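Sim gripper closes early, only on the countertop scenes
Posted in: Manipulation & Grasping > Simulation > Help wanted

Hi all, I'm stuck on a grasp policy in sim (Franka arm, wrist cam plus two fixed views). I trained on 2,183 demos in our Clolow kitchen and the reach is lovely, but the fingers often shut before they're in position. Small dark parts are the worst, especially anything about the same colour as the gripper.
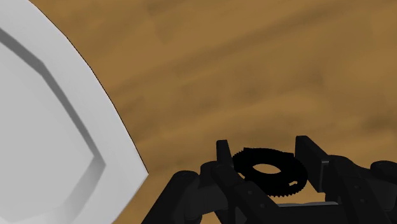 I've already tried slowing the controller down and dropping the action chunk length, no change. The loss flattens out at 4,000 steps, so I don't reckon it's undertrained. Has anyone else had this? I'd rather not re-record the lot!

Debora Sorrentino

Check your timestamps first. I had the same grief in June and my gripper commands were logged one tick ahead of the joint states (my own fault, I'd patched the logger). Plot finger width against the command for one episode and you'll spot it straight away. Also see whether the wrist and fixed views were rendered on the same tick, mine weren't.

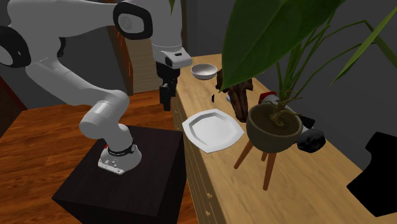
Second reply: could be the planner handoff

If you're using Cerkine for the approach, it says "done" when it's inside tolerance, and the default tolerance is pretty generous. Tighten that up and make the policy wait for the arm to settle.

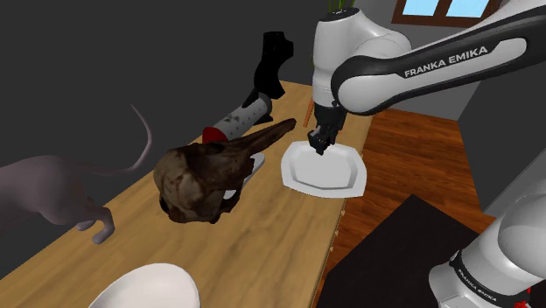
Shalini Pal

just randomize the lighting, worked for me

Contact us | © 2022 Stilar Community Help | Back to top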